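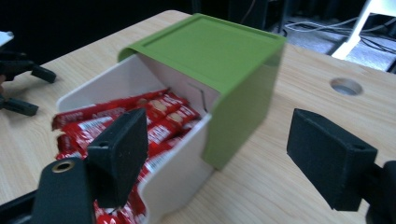 Hand-held gripper at the open drawer, sample item set: wrapped chocolate bars.

Gripper Equipment Plan: Gallery and Purchasing Notes
Hinojosa Center for Applied Handling
Posted May 19, 2018

The Center is preparing its equipment request for the coming budget year. This page accompanies the written request and is intended for department heads, purchasing staff and partner sites that will share the equipment. The picture shows a drawer task, one of the tasks for which the Center proposes to buy additional hand-held grippers and, in a later phase, a fixed arm. The notes that follow are keyed to what is in view and state the purchasing decision connected with it. Questions about the technical requirements should be sent to Itzel Contreras. Questions about funding and delivery should be sent to Heriberto Zepeda.

Notes to the picture

Grippers. Two matte black fingers face each other across the drawer unit. The request covers 3 hand-held grippers of one pattern, with spare fingers ordered at the same time. Mixed finger patterns are not to be purchased under this request. Sites that already own grippers of another pattern may keep them for training.

Mounting points. The gripper body carries a brass-colored threaded insert. Suppliers are asked to state the thread size in their quotations and to confirm that it will remain the same for the life of the contract. Bindetti and Tolico have both been invited to quote. Adapters must be priced as a separate line.

Drawer units. The unit has a green housing and a white pull-out drawer, with a curved cutout in the front lip that serves as the handle. Drawer units are classed as supplies and do not require a capital request. Each site should purchase 2 identical units and hold one in reserve. Please do not substitute a model with a knob or a bar handle, as results could not then be compared between sites.

Item sets. The drawer is packed with red-wrapped bars, stacked diagonally and overlapping. Packaged food is an allowable expense when it is used as task material. It must be charged to the consumables line and replaced when wrappers tear. Sites should allow for monthly replacement. Receipts are to be kept with the item set record.

Work surface. The tabletop is light wood with a circular grommet hole toward the right side. Tables are not included in the present request. Sites that need a table should choose one with a pale, plain top and at least one cable opening, and should submit the cost through the ordinary furniture process.

Cables and power. White and black wires lie on the gray floor behind the table. Cable trays and floor covers have been added to the request for all participating sites following the March review. Installation will be charged to the facilities budget.

Schedule and approvals

Quotations will remain open for 7 weeks from the date of this page. Late quotations will be returned unopened. The fixed arm is listed in the second phase only, and no deposit may be paid toward it before the first phase has been accepted by Ms. Contreras. The service agreement is to be arranged through Sustier, and its yearly cost must appear in the operating budget of the site that holds the equipment.

Department heads should return the signed cost sheet to Mr. Zepeda together with the name of the person who will receive deliveries. Changes to quantities after signature require a new cost sheet.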